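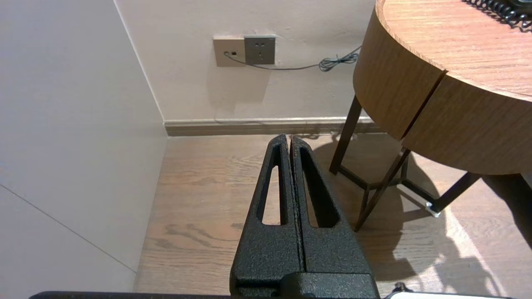

Week 9: Corners, cables and the side table

Reading for this week: Brutham housekeeping manual, pp. 236 to 300. Yes, all of it. The diagrams help.

Last week's groups at Utuvthorpe vacuumed the middle of the room beautifully and left the skirting to look after itself. It has declined to do so. This week we work from the wall outwards.

Order of work

Move the side table first. Lift it; a round table will pivot on one leg if you drag it, and floorboards keep a record.

Trace any cable from the wall plate to its end before you touch a coil. A thin grey data cable is not a handle. Leave it plugged in, gather the slack loosely and keep it off the floor.

Dry cloth only on wall plates and power outlets. Spray bottles stay in the caddy, however keen you are.

Dust the baseboard from the corner along, then sweep with the grain of the boards. Low sun across a wood floor is the most honest supervisor you will ever have, so do your final check while you've got it.

Table back last. Wipe the curved apron along the veneer grain, colour side of the cloth up.

For the tutorial: bring the Feyisa checklist, filled in. Room 321, 2 pm. A blank one will be recognised as such.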